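Sorting out the kitchen worktop
7 Oct 2022

We moved into the flat in Stadport in August and the kitchen worktop has annoyed me ever since. Everything got put down where there was a gap on the first day and it stayed there. Last weekend I took the lot off, wiped it all and started again.

The heavy things went on the left. The toaster oven is the biggest, so it went in first, with the two-slot toaster next to it and the kettle after that. I had thought about putting the toaster in a cupboard but we use it every morning and I know I'd stop putting it away.

The jars and canisters now live along the back, against the tiles, with the wooden spatula in its holder among them. The yellow canister came from Plevholm and cost £14. The bamboo board stays out in the middle, as that is where I do all the chopping. It has a groove round the edge, handy for tomatoes.

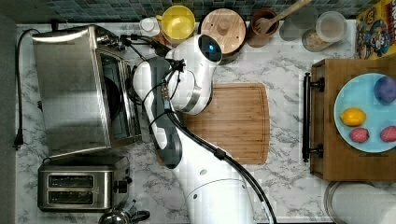
What is still to do

The cord behind the toaster oven needs tidying. I bought a pack of 16 cable clips from Mukmont and haven't opened it yet. I also want labels for the canisters, as I have opened the wrong one 3 times this week looking for tea bags.

The drawers are next. I measured them on Sunday and the dividers I wanted are 2 cm too wide, so those are going back.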